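Capítulo 7
El puesto de trabajo: orden, cables y piezas sueltas

Antes de medir nada, la mesa. Parece obvio y no lo es — en el taller de Urnwood la mitad de las averías del primer trimestre eran cables mal recogidos. Un puesto lleno se puede usar, pero hay que saber qué es cada cosa y a dónde vuelve al terminar.

Tres grupos: lo que se conecta, lo que se guarda en bolsa, lo que se queda fijo. Las pinzas de cocodrilo van en el primero. Rojo con rojo, negro con negro, nunca enrolladas unas sobre otras. El botón de emergencia, siempre a mano y sin nada encima. 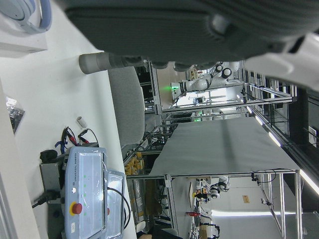

Las piezas pequeñas no salen de su bolsa hasta que hagan falta. Bolsa transparente, cerrada, con etiqueta. En el método Mondal, que seguiremos hasta el capitulo 8, se recoge de izquierda a derecha — primero lo suelto, luego los cables, al final los enchufes.

Material para la práctica: 2 bandejas, bridas, cinta, rotulador. Tiempo, 22 minutos. Los que vengan del curso de Inden ya conocen la ficha de inventario; los demas, ver apéndice.

7.1 Clasificar los cables

Desconectar primero. Después, estirar cada cable sobre la mesa y revisar las puntas.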